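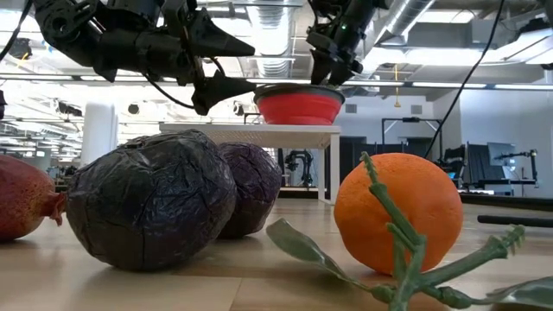

Washing up is the part of cooking that Delphine Yazzie would happily give away. She says she has cooked for other people since she was 19 and has never once met a guest who offered to do the roasting tin.

She has strong views on the subject, and so do most people who share a kitchen. A household's arguments about food tend to be short. Its arguments about dishes can run for years, over soaking, over rinsing, over whether a pan left on the hob overnight counts as put away. When I moved to Bremorow in March, into a terraced house with three other adults and one sink, I was handed a key, a bin calendar and a page of handwritten rules for the draining rack.

The rules were sensible. Glasses first, while the water is clean. Cutlery next, then plates, then anything that has had fat in it. Knives are washed singly and never left under the suds. Change the water when you can no longer see the bottom of the bowl. My grandmother did it in the same order, and so did the canteen where I worked as a student, where a sign over the sinks added that staff caught using the vegetable sink for plates would be sent home.

Households that agree on the order still fall out over the rinse. A good many British kitchens skip it and stand the plates up with the foam sliding off. Visitors from elsewhere are often appalled. Fabrice Texier grew up near Lyon and has lived in Bremorow for 5 years, and he still takes plates out of his neighbours' racks and runs them under the tap when he is asked round. He told me he had been brought up to think of soap as something you remove. His wife, who is from the next street, thinks of it as something that dries.

Then there is the dishwasher, which was meant to settle all this. It moved the argument a metre to the left. Texier's machine is a Skirano, bought second-hand for £60, and it came with a 284-page manual in several languages, of which the English part says very little about loading. He puts the bowls at the back, facing the middle. His wife puts them wherever there is a gap. Each of them rearranges the other's work when the other has left the room, and they have done so for long enough that neither mentions it.

Yazzie runs the kitchen at Lemaire, a small restaurant behind the station, where the washing up is a paid job with a start time and a finish time. She thinks homes could learn from that. At Lemaire the scraps are scraped before anything touches water, and pans are filled with hot water the moment they come off the heat. No one walks away from a full sink. The whole station was rebuilt in 2000, when the old stone sinks came out, and it has hardly changed since. She gets through a great deal of baking soda, which she prefers to the stronger cleaners for burnt milk and rice.

Her method for a burnt pan is slow but very little work. Cover the bottom with water, add two spoonfuls of soda, bring it to a simmer and turn it off. Leave it until it is cool enough to put a hand in. Most of the black will come away with a wooden spoon. Do not do this with aluminium, which will go dull and dark. For aluminium she uses lemon peel left over from the bar.

Cloths cause more trouble than pans. A cotton dishcloth that stays damp in a heap will smell by the next day, and then everything wiped with it will smell as well. Yazzie boils hers. At home I put mine through a hot wash with the towels and hang them over the tap in between — a habit my housemates have now added to the page of rules. Sponges they simply throw away, although there is some disagreement about how often.

The old Musteck works on the edge of town used to make enamel washing-up bowls, and they still turn up at jumble sales here, usually white with a blue rim and usually chipped. I bought one in the autumn. It is heavier than a plastic bowl and much louder, and a glass dropped in it will break. The water does seem to stay hot longer. Texier looked it over when he came for supper, approved of it, and then asked where we kept the second one, for rinsing.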